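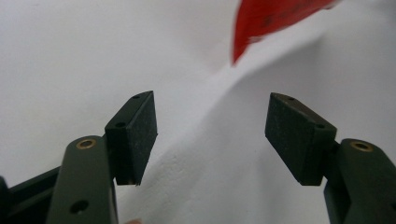 Florer Clear Box, Open Top

Print | E-mail

The Florer is a clear plastic box with an open top and rounded corners. We sell it for holding small packaged goods on a shelf, a counter or a packing table: sauce and seasoning packets, tea, soup mixes, drink powders, anything that comes in a pouch and slides around when it is left on its own. There is no lid and no lid is planned. Customers who need a cover should look at the Chin range.

The walls are transparent on all sides, so the front of a packet can be read without lifting it out. On a light table the box can be hard to see at first glance. If that is a problem where you work, put a strip of colored tape along the rim.

Using it for packets

Lay the box within easy reach and put packets in one at a time, printed side facing the person who will be taking them out. Tall packets can stand against a wall of the box. Short ones are better laid flat in a stack. Do not force in the last one – a pouch that is bent at the seal may split later, and dipping sauce is slow to clean up.

For mixed orders, use one box per flavor. Spicy and mild versions of the same sauce often come in packets of nearly the same color, and they get mixed up when they share a box.
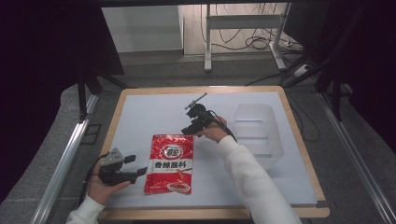
The other thing that helps is keeping the table itself clear. Bring over only the packets for the order you are packing and leave the rest in their cartons. A plain-colored mat or board under the box makes it easier to spot a packet that has missed.

Cleaning

Wash by hand in warm water with dish soap and a soft cloth. Scouring pads leave marks that will not come out. Chili oil can leave a faint orange tint if it sits overnight, so wipe up spills the same day. Let the box dry upside down before stacking. Two wet boxes pushed together are hard to get apart.

Not for the microwave, the oven or the dishwasher.

Ordering

Skitevano ships the Florer from our warehouse in Jorkport. Item number is 142. Boxes are sold in packs of 2, or by the carton for shops and packing rooms. We keep over 1,000 in stock most of the year. Orders of 3,000 or more are made up separately and take longer, and in December they take longer still, so please send those in early.

Packets, mats and tables are not included.

Boxes that arrive cracked will be replaced. Keep the outer carton and write to Yen-ting Mok in customer orders with your order number and a note of how many are damaged. Light scuffs on the base are normal and come from stacking – we do not replace for those.

Page updated 22 Mar 2024

Print this page | E-mail this page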